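Re: seed potatoes in November, store or give up?

fendgate_gal
Ordered 3 bags of Floner seed potatoes way too late, they showed up yesterday. Ground here is already getting crunchy at night. Do I keep them till spring or just eat the dumb things

Addo1377
Don't eat them if they're treated. Check the tag. Otherwise garage, paper sack, dark, done.

mudboots
garage only if it stays above freezing. Mine didn't last year, whole lot went to mush. smelled like a pond

fendgate_gal
Tag says untreated. Garage is iffy, its attached but the door leaks. Basement has the furnace so too warm I think?

Kobina Essien
Basement, far corner from the furnace, on the floor. I've kept Badidows that way three winters. Single layer, no lid. Look at them every couple weeks and toss anything soft. They'll sprout some by March, so what, you want sprouts.

Addo1377
Disagree on the floor. Concrete sweats. Put them up on a shelf.

Kobina Essien
Mine doesn't sweat. Shelf is warmer, that's the whole problem.

mudboots
you're both going to lose them with no lid if there's mice. ask me how I know. 15 lbs gone in a week

Addo1377
Then wire mesh over the top. Not a lid, they need air

fendgate_gal
ok so floor or shelf lol

Kobina Essien
Get a cheap thermometer and leave it down there overnight, both spots. Want it around 40. Whichever one's closer wins. And don't wash them first!! Brush the dirt off, thats it.

mudboots
seconding dont wash

Addo1377
Fine, thermometer, I can live with that. Still say shelf.

fendgate_gal
Going with the floor corner for now, will check temps tonight around 9. No cardboard flats left so using a plastic bin, can't find the mesh but hardware store has it. Anybody do newspaper between them or is that overkill

Kobina Essien
Not needed for one layer. If you have to stack then yes, newspaper, couple sheets. Plastic's ok if it's open on top, just don't pile them up to the rim. And keep apples out of that corner, they'll sprout way early.

contact the mods | copyright Fendgate Growers Board | back to top 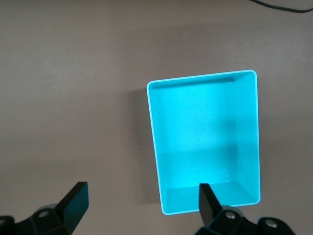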